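Visit Notes: Household Automation Open House at Hevmont

Hevmont opened its test apartments to visitors in January, and I spent a morning there with one question: can a two-armed machine do a household chore without a person finishing it? The answer depends heavily on which part of the chore is counted.

The site covers 600 square meters. Tatport supplies the arms and Kushwaha writes the control software. Visitors get a short briefing at 9 a.m. and may then stand and watch for as long as they like.

Most of the morning's work concerned doors. Kitchen tasks usually begin with one, and a refrigerator door is harder than a cupboard door. The seal resists, then lets go all at once, and the arm has to reduce its pull before the appliance shifts. A small refrigerator makes this worse, as it weighs little and slides easily on a smooth floor.

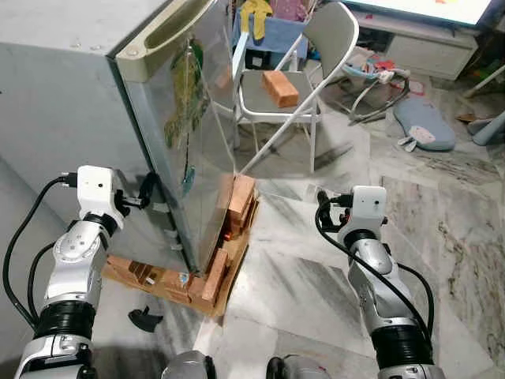 Camera placement matters as much as grip. A single head camera loses the contact point whenever a wrist passes in front of it. A camera on each wrist restores that view at the cost of extra cable, and cable limits how far a joint can turn before something snags. The engineers I spoke to considered this a larger problem than motor strength.

Kushwaha's log for the refrigerator task listed 408 attempts, with opening and closing scored separately. Closing had the better record. A door can be pushed shut from many positions, while opening one calls for a firm hold at a particular spot. Reaching inside for an item was still run under remote control, with an operator at a desk in the next room.

On the shop-floor side, Clasness showed a bin-sorting cell with 2 stations. It was faster and less interesting. Parts arrive in known positions, and the floor is kept clear. A living room offers neither condition.

My assessment is that single steps are close to usable and full chores are not. I would buy the sorting cell today. For the kitchen, I would ask to see the same task in an apartment the machine has never entered.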